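4.2 Collecting the drawer demonstrations

We gave the drawer task to the students in the spring half of the course, mostly because everyone already knows how to open a drawer and so feels, quite wrongly, that it will be easy to teach. Each pair worked with the same wooden box, and each pair was free to choose its own way of getting the drawer open. Some went straight for the slot in the side, while others (Ohemaa Agbenyega's pair was the first) preferred to bring a finger in at the top edge, as in Figure 3. We were glad to see both, and we kept both in the training set.

By the end of August the class had logged 3,688 attempts, of which 2,059 passed the students' own review and went on to training. The review was slow and sometimes heated – Na-rae Jeon kept a notebook of the arguments, and we have borrowed from it freely in Section 5.

Figure 3. The drawer task in the Rerkwood teaching lab, with the gripper at the upper edge of the drawer front. 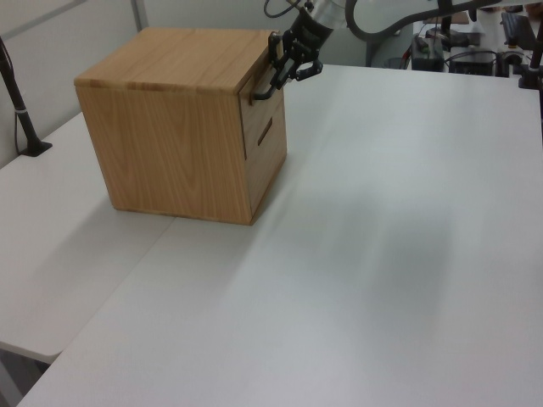
We should add a word on how the pairs were graded, as several colleagues have asked. No marks were tied to the success rate of the final policy. Students were graded on their lab notes and on a short talk in which they explained one failure they had come to understand well, and we found that this took a good deal of worry out of the room. Pairs could log up to 500 attempts each, and those who stopped early lost nothing by it.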